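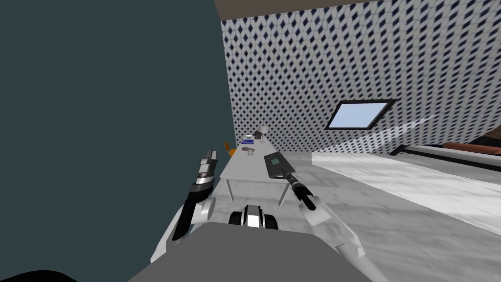 Putting from off the green is common among club players, but few studies have looked at when it pays. We compared it with chipping at two courses, Plirnesley and Gastley, using 500 recorded shots played from within 38 feet of the hole. Players judged slope by eye before each shot. Judging a slope means judging it against something level, and a tilted reference can pull that estimate off. Both courses have greens set against banks, where the same error is likely.

**Figure 1.** Interior view with patterned wall and window.

### 4.2 Effect of fringe length

Fringe grass was cut to two heights. On the shorter cut, the putter left the ball closer to the hole at both courses. On the longer cut the gap closed at Gastley and reversed at Plirnesley, where the fringe grows toward the tee.

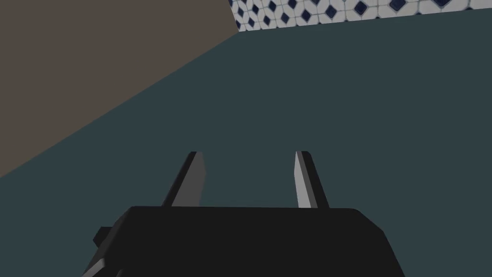 A reviewer of an earlier draft objected that grain, more than height, could explain the Plirnesley result, and asked for the November rounds to be treated separately. We did so. The reversal held, though it was smaller.

Handicap made little difference to the choice of club. Four players used the putter for every shot, whatever the lie.

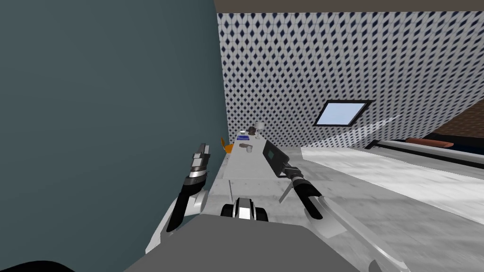 Green speed was measured with the Insaurralde ramp before each round. Readings were steady at Gastley and drifted at Plirnesley — mostly after rain — so speed was entered as a covariate.

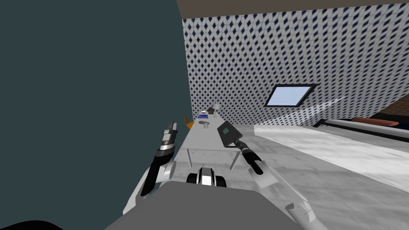

The Dranari scoring sheets did not record wind, and we could not correct for it.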